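Filtering demonstrations before training: what the second pass changed

The first policy I trained on the shelf task was worse than I had hoped, and most of the past two weeks went into finding out why. The short version is that the data had too much idle time in it. The longer version follows, mostly so I can find it again.

The task is simple to state. A lidded glass container starts on the table and has to end up on the lower board of a wire rack. Demonstrations are recorded with hand-held grippers, so there is no arm in the loop at collection time and the trajectories come from visual-inertial tracking of the tool itself. We have 1,092 episodes from the March collection. After dropping the ones where tracking was lost, 1,000 were left, a suspiciously round number that I checked twice.

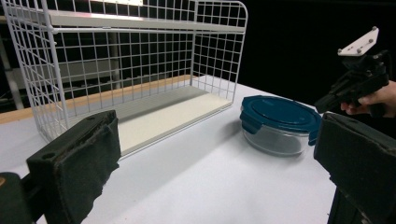 People hesitate. They line up on the lid, stop, shift their feet, and then go in. With a fixed action horizon, those stops turn into long runs of near-zero actions, and a policy with a short observation history has no way to tell the start of a pause from the end of one. Ours learned to pause very well. In the worst rollouts it hovered over the lid until the timeout at 60 seconds.

My first fix was a velocity threshold: delete every step where the tool moves less than a set distance. This is the obvious thing and it is wrong for this task. Closing the fingers happens at almost zero tool velocity, so the threshold removed a good part of each grasp along with the pauses. The resulting policy reached the container quickly and left without it.

The second pass uses tool motion and finger width together. A step is idle only if both are below threshold over a short window, and I keep a few steps on either side of any change in width. Albertina Sampaio suggested the padding after looking at my plots for less time than it took me to make them. The code is in Truto, our preprocessing package, under the Coelho filter. It replaces the old Ranton script, which should not be used for anything now.

One side effect was that the filter flagged episodes where most of the recording was idle. I dropped those completely and trained on the 600 that remained. The hovering is mostly gone. Grasping is better, and placement is about where it was – the container still catches on the front edge of the lower board in some rollouts, and I don't think filtering will help with that. Wire racks are hard on depth estimates, and the thin rails tend to vanish at the image resolution we train on. 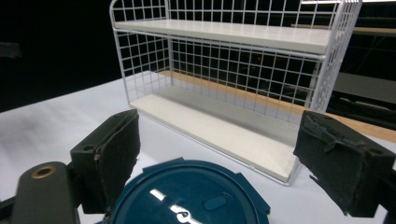
Still open

I have not separated the effect of the filter from the effect of dropping whole episodes. That needs one more run with the filter applied to the full set, which is queued on Gisura for Friday. I also want to try a longer observation history on the unfiltered data, in case the whole problem could have been handled on the model side.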